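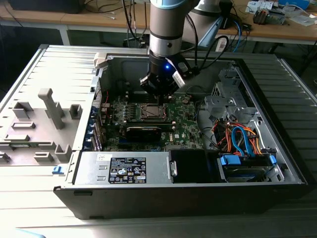

Do I need to know anything about electronics before I open up a desktop computer?

You don't need any. If you can use a screwdriver and you're willing to go slowly, you can follow everything in these notes, and the electrical theory can wait until September.

Inside the Box: notes for session two
Koltside Community College, Introductory Hardware
Clotilde Delorme

Okay, so last time we spent the whole evening on the outside of the machine (ports, power leads, what plugs in where) and I promised we'd get the lid off this time. These notes go with that. Bring them along and scribble all over them, I always do with mine!

Before anything comes off, shut the computer down properly, switch it off at the wall and pull the power cord out. Then hold the power button in for a few seconds to drain what's left. Touch bare metal on the case before you touch a board. I also want watches and dangly bracelets in your bag, please - I lost a perfectly good charm down the side of a hard drive years ago and I still think about it.

Lay the tower on its side so the panel you're removing faces the ceiling. On the Dell we're using, the panel comes right away and you can put it flat on the bench to the left. Have a look at the inner face of it while you're there. People expect a plain sheet of metal and it has all sorts of grey moulded bits on it, including a tall T-shaped post. Put it down with those facing up so they don't get snapped.

Finding your way around 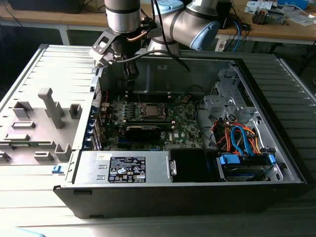
I like to start with the power supply because it's the easiest thing to recognise. It's a metal box, it has a dull-looking label covered in certification symbols, and every thick bundle of coloured wire can be traced back to it sooner or later. Leave it shut. We can unplug things from a power supply and we can swap a whole one over, but we never open one up, even when it's been unplugged for days. The capacitors inside can hold a charge that will hurt you.

The big green board is the motherboard. Everything else either sits on it or runs a cable to it. They aren't always green, by the way. The ones in the Pluden machines next door are black, and they do exactly the same job.

Near the centre of the board you'll find the processor socket, with a metal frame that clamps the chip down. Normally there's a heatsink sitting over the top of it, and we've got ours off so you can see what's underneath. Please don't poke about in the socket! If you handle a processor, hold it by the edges only. Skin oil on the contacts is a nuisance and bent pins are a good deal worse. When a heatsink goes back on, the old thermal paste gets cleaned away first and a fresh dab goes on, and we'll practise that properly in session four.

The graphics card is the black one below the socket. It's held in its slot by friction and usually by something at the bracket end, and there's often a little catch at the other end of the slot that you have to let go as well. If a card won't budge, stop and look for the catch. Ludmila Vondráček takes the Skakel group and she has a drawer of slots with the catches broken off, so you're in good company if you've done it at home.

Colour is your friend

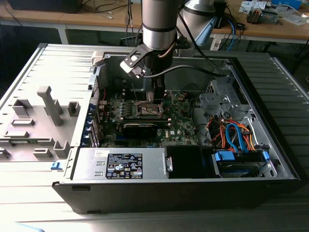 Blue plastic tends to mean "your fingers go here" on a lot of office machines. The clips on either side of the hard drive are the ones you'll use most. Squeeze them towards each other and the drive and its carrier should lift out together, once the cables are off. It's a lovely design, to be fair, and I wish my own computer had it.

Now, cables. The SATA data cable is the thin one that runs from the drive to the motherboard (blue on this machine, though I've seen red, black and yellow ones too). The power bundle is the colourful one, with red and orange and black wires in it. Pull on the plug and never on the wire. Some plugs have a small metal spring you press in while you pull.

Take a phone photo before you unplug a single thing. Then take another one. On 25th May I took the Caron demo machine apart in front of the whole open day crowd, put it back together without a photo, and spent the next hour hunting for a fan lead.

The memory goes in the row of long narrow slots beside the processor. The levers at the ends open outward, the stick has a notch so that it only fits one way round, and it takes more push than you'd like. It'll click.

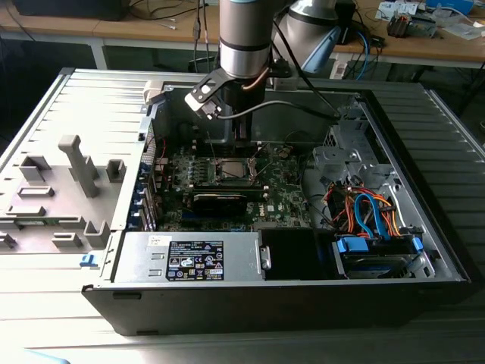 Going back together is the same list upside down. Boards and cards first, then the drive into its bay, then data and power cables, then a good look for anything draped over a fan or pinched under a bracket. Count your screws into the lid of a jar as they come out and you'll know straight away if one's gone wandering. The side panel goes on last, and if it won't sit flat there's probably a cable in the way of one of those moulded pieces, so lift it off and check before you lean on it.

For next week

Draw the inside of the case from memory, on one page, and label as much as you can. It doesn't have to be pretty. If you've got an old desktop at home and you're happy to open it, draw that one instead and bring it in, I'd love to see how they differ. We're in room 10 again, and the side door is open from half past six.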